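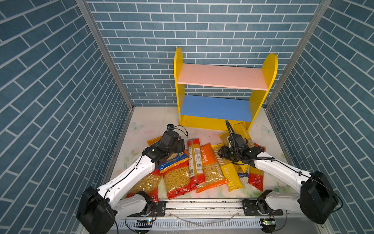
3. Method

3.1 Task

The task is to clear a heap of pasta packages from the floor of the cell and place them on the two-level shelf against the back wall. Packages may go on either the pink or the blue level. An episode ends when the floor is clear or when the operator stops it.

Pasta was chosen over boxed goods for two reasons. Bags of short pasta change shape when gripped, and the contents shift during the lift. Spaghetti packages are long and stiff, and they must be held near the middle or they tip out of the jaws. A mixed heap forces the policy to choose between these two grasps.

3.2 Setup

Two arms are mounted on a shared linear rail at the front of the cell. Each has a black gripper; the left one carries a small camera module. A fixed camera covers the whole workspace. The walls are lined with brick-pattern wallpaper and the floor with a floral print. We kept both for all recordings, so the results say nothing about plain backgrounds.

3.3 Data

Benjie Cruzado and Leonilde Correia recorded 142 demonstrations by teleoperation. The heap was dumped from a bin before each episode and not rearranged by hand. Episodes in which a bag tore were discarded before training. Both arms were logged at 50 Hz, and the camera streams were resampled to match.

3.4 Policies

We trained 2 policies on the same data. Pedari predicts joint targets for both arms jointly. Vilela predicts them per arm, with the other arm's state given as input. Network size and training steps were held equal.

4. Results

Each policy was run for 54 trials. Pedari had the higher rate of completed episodes. Vilela was faster on heaps where packages were spread to both sides, but its arms more often reached for the same package near the center and stalled.

The most common failure for both was a long package lying under a bag. The gripper closed on the visible end and the package rotated on lifting. Regrasping recovered some of these cases, with up to three attempts before timeout. Clear bags were missed more often than printed ones. We did not test whether this comes from lighting or from the camera resolution.

4.1 Limitations

All trials used one shelf in one position. Zulmira Sampaio scored every trial alone, so agreement between scorers is unknown. A second round with the shelf moved is planned for April.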